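4.2 Grasp point selection on folded cloth

The planner receives one wrist view and the current opening of the fingers, and it returns a pair of contact points together with a closing direction. In the first version of Drestamik we took these points from a depth map. This gave poor results on cloth that lies on a bed, where a folded towel is only a little higher than the sheet under it, and the height border was often lost in the noise. We therefore changed the input to color and local texture, and we kept depth only as a check against collision with the mattress.

Segmentation is done by the Flatholm module, which was trained on 2,470 labeled views from hand-held demonstrations. The module gives three masks: the target cloth, other cloth, and support. The class "other cloth" was added in February, after we saw that the planner would merge two items when one of them was partly under the other. When such a second item is found, the contact points are moved away from the shared border by a fixed margin. We tested a learned margin also, but the difference was small and the tuning took much time.

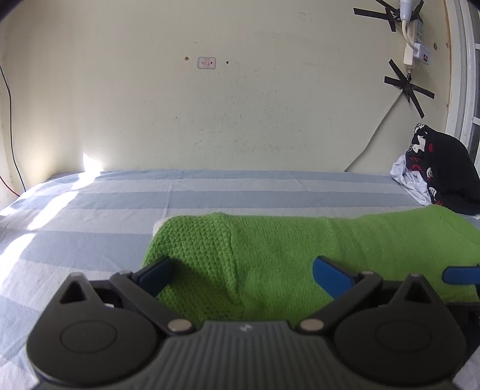 Figure 3. Hand-held gripper at a rolled green towel on a striped sheet. The corner of a white cloth shows under the left end of the towel.

Strong sunlight is a second source of error. Where the sheet is almost white from the light, its stripes disappear and the texture features become weak, so the support mask gets holes. A simple solution worked well enough for us. Pixels above a brightness limit are marked as unknown, and the planner may not place a contact there, but it may move the fingers across them.

The fingertips are always present in the lower part of the view. We do not mask them out. Their positions are tracked in the image and give the controller a direct measure of the distance between the two pads, and this measure is compared with the value from the joint model. If the two values differ by more than 4 pixels, the controller reduces the closing speed and asks for a new plan. On a soft surface such a difference mostly means that the pads are pushing into the mattress.

Replanning takes 53 ms on our computer, and the full loop runs in less than 150 ms. For the low-level commands we use the Majumder interface without changes. We found this loop time sufficient for slow closing, but it is not sufficient when the cloth slides during a lift. In that case the mask is already old when the command arrives, and the fingers close next to the edge of the fold. The Lornia simulator did not show this failure, as its cloth model has more friction than the towels in our recordings. Section 5.1 reports the results with and without the texture input.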